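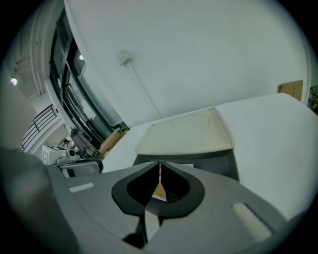 Two-legged ties are the best thing in football and I'm tired of watching competitions get rid of them. I know the argument for the single match. It's cheaper, the players are knackered, the broadcasters like a winner on the night. Fine. But give me the away leg first, a scrappy one-nil loss on somebody else's bumpy pitch, and then a whole week of chewing it over at a plain white tabletop with a cup of tea and the team sheet. You can't get that week out of a one-off.

Search this site Enter keyword Go

I follow Pumport, for my sins, and the tie I always come back to is the one against Casard. We lost the first leg by two and we deserved to. I drove home from that one in a foul mood (wipers going, radio off, pie gone cold on the passenger seat) and had us knocked out before I'd reached the highway. Then the return leg came round in November, freezing, and 381 of us in the little stand behind the goal made enough noise for a crowd ten times the size. We got one back before the break. We got the second from a corner that should never have been a corner. And then we sat through extra time with our scarves over our mouths — I watched most of it through my fingers — and won it in the last minute off our left back's knee.

Would that have been half as good over 90 minutes at a neutral ground? Not a chance!

The people who run our cup have a different view. From next season every round will be a single match, with the semis and the final all played at Nidgate, which has plenty of parking and absolutely no atmosphere. They say it's fairer. I don't see how. Draw a strong side away in a one-off and you're probably finished, whereas over two legs you at least get them back to your place, with your wind and your slope and your grumpy regulars leaning over the fence.

I'll give the other side one thing, and that's away goals. I used to love that rule and I've gone right off it. It was meant to make visiting teams attack, but what I mostly saw was home teams scared stiff of conceding, passing it sideways for an hour. When Kjærgaard came to us on a level score they hardly crossed halfway, and we weren't much braver. So scrap away goals, by all means. Play the extra time, take the penalties if you must.

Just leave us the second leg. Small clubs need the gate money, for a start. One decent home tie pays for a fair bit of mowing and a new set of nets, and the canteen at Pumport sold out of everything except pickled onions the night Casard came. I'd happily pay a few dollars more on the gate if it kept the return match going, and I've written to the league to tell them so. No reply yet.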